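마넬로 울라보 650급 병렬 2기통 모터사이클

마넬로 울라보(Marnelow Ulavo)는 마넬로가 생산한 중배기량 로드스터형 모터사이클이다. 수랭식 병렬 2기통 엔진과 강관 트렐리스 프레임을 사용하며, 같은 회사의 단기통 모델인 쿠디네(Cudine)의 상위 차종으로 기획되었다. 기본형 외에 투어링 사양인 울라보 T와 카페 레이서풍의 울라보 솔루(Soylu)가 있다. 솔루라는 표기는 국내 동호인 사이에서 굳어진 것이며, 원어 발음에 가깝게 소일루라고 적는 경우도 있다. 이 문서에서는 소일루로 통일한다.

개발

마넬로는 쿠디네의 판매가 안정된 뒤 장거리 주행에 적합한 2기통 모델의 개발에 착수했다. 설계 책임자는 오우잔 외즈칸(Oğuzhan Özkan)으로, 쿠디네의 차대 개선 작업에 참여한 경력이 있다. 초기 시제차는 쿠디네의 프레임을 보강해 새 엔진을 얹은 형태였으나, 고속에서 조향부가 흔들리는 문제가 발견되어 프레임을 새로 설계하게 되었다. 양산차와 쿠디네가 공유하는 주요 부품은 계기판, 스위치 뭉치, 뒷브레이크 캘리퍼 정도이다.

엔진 형식을 두고는 V형 2기통도 검토되었다. 외즈칸은 사내 기술지에 실린 글에서 축간거리를 짧게 유지하고 연료탱크 아래에 에어박스를 넣을 공간을 확보하기 위해 병렬형을 택했다고 썼다. 같은 글에는 시제 엔진의 밸런스 샤프트를 두 차례 다시 설계한 과정도 실려 있다.

엔진과 변속기

엔진은 DOHC 방식이며 실린더당 밸브는 네 개이다. 크랭크 위상은 270도로, 점화 간격이 고르지 않아 배기음이 V형 2기통과 비슷하다. 연료 공급은 전자식 분사 장치가 맡고, 스로틀은 케이블로 작동한다. 후기형에서도 전자식 스로틀은 채택되지 않았다. 변속기는 6단이며 최종 구동은 체인이다. 클러치는 습식 다판으로, 후기형부터 슬리퍼 기능이 추가되어 레버 조작력이 줄었다.

냉각수 온도가 오르면 라디에이터 오른쪽의 팬이 작동한다. 초기형은 여름철 시내 주행에서 운전자의 오른쪽 무릎으로 열기가 몰린다는 지적이 많았고, 이후 팬 덮개의 배출구 방향이 아래쪽으로 바뀌었다. 초기형에 신형 덮개를 장착하려면 고정용 브래킷도 함께 교체해야 한다.

차체와 현가장치

앞 현가장치는 정립식 텔레스코픽 포크이고, 뒤는 링크가 없는 단일 쇼크업소버이다. 앞바퀴 작동 거리는 138mm이다. 기본형의 포크에는 조절 기능이 없으며, 뒤쪽은 예압만 조절할 수 있다. 울라보 T는 예압 조절용 다이얼을 왼쪽 사이드 커버 밑에 두어 공구 없이 돌릴 수 있게 했다.

연료탱크 용량은 기본형과 소일루가 14리터이다. 울라보 T에는 더 큰 탱크가 쓰이며, 이 때문에 핸들바 고정 위치가 조금 높고 뒤로 물러나 있다. 앞브레이크는 디스크 두 장, 뒷브레이크는 한 장이다. ABS는 전 사양에 기본으로 들어가지만 해제할 수 없다.

파생 모델

울라보 T: 윈드스크린과 패니어 장착대, 센터 스탠드를 갖춘 투어링 사양이다. 좌우 패니어는 별매품이며, 두 개를 모두 달았을 때의 수납 용량은 33리터이다. 배기관이 지나가는 오른쪽 통이 왼쪽보다 작다.

울라보 소일루: 낮은 분리형 핸들바와 1인승 시트 커버를 적용했다. 시트 커버를 떼면 동승자용 시트가 드러나지만 발판은 따로 구입해야 한다. 도색은 짙은 녹색과 회색 두 가지로 나왔다.

정비

엔진오일 필터는 엔진 앞쪽 하단에 있어 배기관을 떼지 않고 교환할 수 있다. 반면 점화 플러그를 교환하려면 연료탱크 뒤쪽을 들어 올리고 에어박스를 분리해야 한다. 뒤차축 너트의 규정 조임 토크는 90Nm이다. 체인 장력은 사이드 스탠드를 세운 상태에서 측정하도록 설명서에 명시되어 있으며, 울라보 T도 센터 스탠드를 사용하지 않고 측정한다.

고장 코드는 시트 아래의 4핀 단자를 통해 읽는다. 마넬로의 단자 배열은 일반적인 규격과 달라 범용 진단기를 쓰려면 변환 케이블이 필요하다. 일부 고장 코드는 계기판에서 선택 버튼을 누른 채 시동 키를 돌려 확인할 수도 있으나, ABS 관련 코드는 이 방법으로 표시되지 않는다. 배터리는 시트 앞부분에 세로로 들어가며, 분리하기 전에 퓨즈 상자를 먼저 옆으로 빼내야 한다.

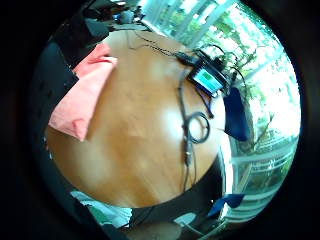 둥근 나무 탁자 위에 놓인 검은색 휴대형 기기와 케이블

알려진 문제

초기 생산분에서는 사이드 스탠드 스위치에 물이 들어가 주행 중 시동이 꺼지는 사례가 보고되었다. 마넬로는 11월에 무상 교환을 공지했고, 교환 부품은 배선 접속부에 고무 덮개가 추가된 것이다. 교환을 받은 차량은 스위치 몸체에 흰색 점이 찍혀 있다.

계기판 안쪽에 김이 서리는 현상도 자주 언급된다. 제조사는 이를 결함으로 분류하지 않았으며, 물방울이 맺힐 정도일 때만 보증 수리 대상으로 인정했다. 연료계는 마지막 한 칸의 표시 구간이 다른 칸보다 짧아, 경고등이 켜진 시점부터의 주행거리를 따로 기록하는 사용자가 많다.

평가

중속 영역의 토크와 직진 안정성은 대체로 좋은 평가를 받았다. 시트는 앞쪽이 좁아 발을 딛기 쉬운 대신 장시간 주행에서는 딱딱하다는 의견이 있다. 소일루는 외관에 대한 반응이 좋았으나, 핸들 회전각이 기본형보다 작아 좁은 골목에서 방향을 돌리기 불편하다는 점이 단점으로 꼽힌다. 중고 시장에서는 슬리퍼 클러치가 들어간 후기형이 선호된다.

같이 보기

마넬로 쿠디네
병렬 2기통 엔진
네이키드 바이크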